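Workbench and craft table – masking off, zones, getting the tape back up

7/17/22

Quick ones this week, got a porch to finish. Mostly tape. People keep asking about tape.

Clean first. Always. Damp rag, a drop of dish soap, then a second rag with just water, then let it dry all the way. Tape on dust is tape on nothing. If you've been sanding in the same room wait an hour and wipe again, the stuff settles.

Old wax or furniture polish on the top? Rubbing alcohol on a cotton rag, but try it on the underside first. Took the shine off a Doucet side table that way in March and it's still got the patch.

Marking out zones on a table. I do this a lot now. Blue painter's tape, narrow, two strips crossed and you have four areas. Glue in one, parts in another, finished stuff in the third, and the fourth stays clear so there's somewhere to put your coffee down. Works for jigsaw puzzles too, and for kids who can't share a table.

Doesn't have to be square. Mine usually runs off at a slant because one area needs to be bigger than the others. If you do want it square, use a framing square or the corner of a cereal box, mark a pencil tick at each end, lay the tape tick to tick.

Laying it straight: stick down one end, unroll well past the far end, pull it just snug, lower the whole length at once. Don't press as you go, it'll wander. Don't stretch it either – stretched tape creeps back and lifts at the ends by morning.

Press down with an old gift card. Thumb is ok for zone lines. For painting use the card, both edges, and go over the crossing twice becuase the top strip sits a hair proud there and paint will find its way under.

Narrow or wide? Narrow for lines and curves. Wide for baseboards. Wide stuff on a curve just puckers, save yourself the trouble.

Color. Pick tape you can see. Tan masking tape on a pine top, you'll lose it. Blue on a gray or green top shows up nicely. On a blue top get yellow or something.

Painting a tabletop, since I had mails about it. Sand light, 8 minutes with a worn sheet is plenty for a small one, you only want to dull it. Wipe. Prime. Two thin coats, small foam roller, and leave it overnight in between even if the can says less. I used a Seltora matte last time, went on fine, bit thick straight out of the can so stir it for longer than you think.

Matte shows greasy fingers. Gloss shows scratches. Take your pick. Matte doesn't throw the lamp back in your eyes so I go matte for anything I work at.

Then leave it alone. No tape on new paint for a couple weeks if you can stand it. Dry to the touch isn't hard. I did it after 4 days once and pulled a strip of paint the length of the table.

Getting tape up. Slow, folded back low over itself, not straight up in the air. If it tears, hair dryer on low, keep it moving, then start again from the other end. With crossed strips take the top one first or you'll rip the one underneath.

Sticky leftovers: rub with your thumb first, a lot of it just balls up. Then cooking oil on a rag, leave it a bit, wipe, dish soap after. No metal scrapers on paint. An old plastic ruler is fine.

Don't leave it down all summer. Sun from a window bakes it on. Replace zone lines every 2 weeks or so on a sunny bench, longer in a basement.

Storing rolls. Flat on their sides in a zip bag, keeps lint and sawdust off the edges. Dirty edges make fuzzy lines. A roll that keeps splitting, try 8 seconds in the microwave, and check there's no foil or metal in the core first. Fold the end over on itself every single time so you're not picking at it with a fingernail.

Cheap rolls. The hardware place in Vekville had a bin of them by the door and I bought too many. Fine for labels and zone lines. For a painted edge spend the extra dollar.

Labels while the roll's out – leftover tape on jar lids, paint cans, freezer tubs. Pencil holds up better than ballpoint in the freezer. On paint cans write the room and the date on the side, not the lid, lids get swapped.

Small parts: strip of tape sticky side up, ends held down with two more bits. Screws go on it in the order they came out. Did a whole Jultholm dresser that way, drawer runners and all, and had evrything back in the right hole. Write numbers next to them if the lengths look alike.

Drilling into tile or laminate, a bit of tape over the mark keeps the bit from skating. Drill through it, slow to start.

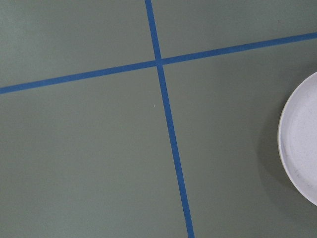
Next time caulk, and what to do with the half tube that's left. I push a long screw in the nozzle and it keeps a while, but the tip always goes hard so cut a bit off before you start again.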